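Automation at a Children's Furniture Warehouse: What Changes for the Staff

Agathe Mallet
Final report, Work and Organization module
April 1, 2024

1. Background

Brornau sells furniture and play equipment for day care centers and waiting rooms. The company has a showroom at the front of its building and a warehouse behind it. Returned and rented items come back through the warehouse, where they are checked, wiped down, repaired if needed, and either shelved or put back on display. The stock list has 2000 entries, and half of those, 1000, are small items such as toys, figurines and table decorations.

In November the company decided to try a two-armed mobile robot from a supplier called Wiltavel. The plan is for the robot to take over part of the clearing and resetting work in the showroom, mostly in the evening. Before it is used on site, its tasks are being tried out in simulated rooms. My project looked at what the staff expect from this and what has already changed in their work during the preparation.

2. Method

I spent 3 weeks at the company. I interviewed the people on the reset team and their shift lead, and I sat in on the planning meetings with Wiltavel. I also followed the simulation work from a desk in the office. I did not measure speed or error rates. The interviews were not recorded, so what I report from them comes from my notes.

3. What the reset team does now

A reset starts with a walk through the room. The worker looks for anything that has been moved by visitors, carries small items back to their place, and straightens the tables and chairs. Heavy pieces are moved by two people. The team keeps a paper checklist for each room, but most of them told me they stopped reading it long ago. They know the rooms by heart and notice a wrong object right away.

This turned out to be a problem for the project. The checklist says "figurine on table" and leaves out which way it faces or how far from the edge it should be. For a person that is enough. For the simulation somebody had to write it all down.

4. Changes already seen

The biggest change so far is the writing. Two members of the team now spend part of their shift on room descriptions in a program called Javau. They decide which objects may be picked up, which must be left alone, and what counts as finished. One of them likes this work and wants more of it. The other said she took the job to stay away from a screen and feels slower every day she sits down.

The second change is in who gets asked. Earlier, questions about layout went to the shift lead. Now Wiltavel's technicians call the reset team directly, and the shift lead hears about decisions afterward. He mentioned this in both of our talks. Management had not noticed it.

The third change is about hours. The evening shift pays extra. If the robot does the evening resets, the people who work them lose that money even though they keep their jobs. This was the most common worry in the interviews, more common than fear of being let go. When I finished my visit the company had not given an answer.

5. Discussion

Hwang's manual on warehouse planning, which we used in class, treats the introduction of a machine as a date: work is one way before it and another way after. At Brornau the work changed months before any robot came through the door. The knowledge of the reset team had to be put into words, and this took time that was not in the budget. It also gave the team some influence, at least for now. They are the only ones who can say if a room is right.

I would recommend that the company settle the question of evening pay before the first trial on site, add the description work to the job profile, and bring the shift lead back into the calls with the supplier.

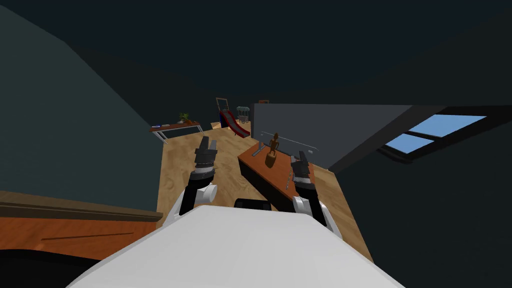 I would also like to return once the robot is in use and repeat the interviews with the same people, if they agree. My notes and the interview guide are kept with the department office.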